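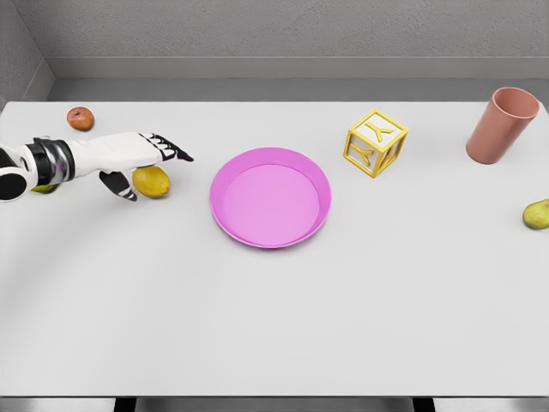 **Figure 2.** Rendered view of a white robotic arm and hand above a white tabletop, with the index finger extended toward a pink dish.

## 4. Listening to Split Releases: Side Order and Attention

### 4.1 Material

The material for this part of the study is a group of split cassettes from small improvised music labels. By a split we mean a tape on which each side is given to a different artist or group, with no shared tracks. This format is cheap to produce and easy to sell after a concert, and it has stayed popular among players who do not have enough recorded music for a full album. We were interested in a simple question: does the listener treat the two sides as one work or as two?

Most of the tapes came from the catalog of Tustent, a label that works mainly with solo wind players and small string groups. A smaller part came from Clatora, whose releases are more often live recordings made in one take. Both labels print a short text on the inner card, and in many cases this text gives one common theme for both sides, for example "salt," "distance" or "the left hand." The musicians we asked told us that the theme was often chosen after the recording was finished. Raed Darwish, who plays clarinet on side B of the tape *Karnix*, explained it in this way: "They sent me the word and I listened again to what I had played. Then I heard the word in it."

We consider this remark important for the analysis, and we return to it in Section 4.3.

### 4.2 Listening diaries

Listeners were asked to keep a written diary during one month, February. They could listen at any time and in any place, but they had to write before turning the tape and again after the second side. We did not give them a form. A form would make the entries easier to compare, but in our earlier trial it also pushed people to write about melody and tempo even when the music had very little of either.

In total the diaries contain 1,591 entries. We left out entries which only named the tape and the side. The rest were read by two of the authors, Uyên Sầm and Thảo Kiều, who marked every place where the writer compared one side with the other. When the two readers did not agree, the entry was discussed until a decision was made. In a few cases no decision was possible and the entry was marked as open.

The entries are very different in length and in style. Some are only a line ("breathing, then keys, then nothing for long time"), and others go on for a page and move far from the music. One writer used the diary mostly to describe the rain on her kitchen window during side A of *Huỳnh*, a duo for bass and prepared piano. We kept these entries. The rain was a part of how she heard the piece, and in her later entries she says that the piano now sounds to her like weather.

### 4.3 Results

The strongest pattern in the diaries concerns the order of the sides. Listeners who began with the group recording often described the solo side as "empty" or "close," and they used words about the body of the player: lips, breath, fingers, the sound of a chair. Listeners who began with the solo side used these words less, and when they came to the group recording they wrote more about the room and the audience. The effect was clear for the live tapes from Clatora and weaker for the studio tapes.

The printed theme had a smaller effect than we expected. Many writers mentioned it in the first entry for a tape and then did not come back to it. A different pattern was found only for *Karnix*, where the theme word is also spoken on the recording, very quietly, near the end of side A. Writers who noticed the voice continued to use the word for side B also - several of them used it as a verb.

It is useful to compare this with the answer of Darwish quoted above. The player heard the word in his music after he was told to look for it. For most of our listeners the printed card was not enough to cause this, but a voice on the tape was. Toàn Quách, who mixed *Karnix*, had advised the label to remove the voice because he thought it was too weak to be heard on a normal cassette player.

### 4.4 Limits

All the listeners already owned a working cassette player, so they are probably more used to this kind of music than a general audience. We also could not control the tape machines. Some of them ran a little fast, and one writer noted that the saxophone "became a smaller saxophone" when she changed to a different player. Finally, the diaries were written in more than one language, and the translations were made by Toàn Trịnh alone. Words for silence were especially difficult, and in Section 5 we give them in the original form together with the translation.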